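Truvden (software)

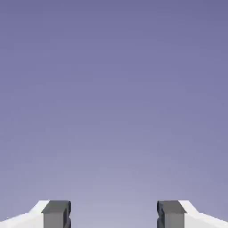
Truvden is a software package for planning and controlling the motion of robot arms fitted with two-finger grippers. It was developed at the Flurkalthorpe institute under the direction of Pierina Guerra and is used mainly in simulation. The first public version was released on 2019-11-18.

Background

Work on Truvden grew out of an earlier planner, Wasach, which could compute arm paths but treated the gripper as a single solid block. Guerra and Geum-ok Joo replaced this model with one in which each finger has its own shape and contact surface. The change allowed the planner to reject grasps in which a finger would strike an object before closing on it.

Design

The package has two main parts. The planner searches for a path between a starting pose and a goal pose and checks each step for collisions. The controller follows the chosen path and sends joint commands at fixed intervals. A simulated wrist view may be rendered at each step and passed to a perception module, which estimates the position of objects between or ahead of the fingers. When the module finds no object, the controller holds the jaws open and requests a new viewpoint.

Scenes are stored as text files. The standard library contains 236 object models and 136 test scenes, several of them carried over from Wasach.

Testing

Each release is run through 3,000 simulated grasp attempts. Joo later added a further 340 attempts with randomized lighting and backgrounds, known as the Ait Brahim set. Results are published with the release notes.

See also

Motion planning
Collision detection
Robot simulation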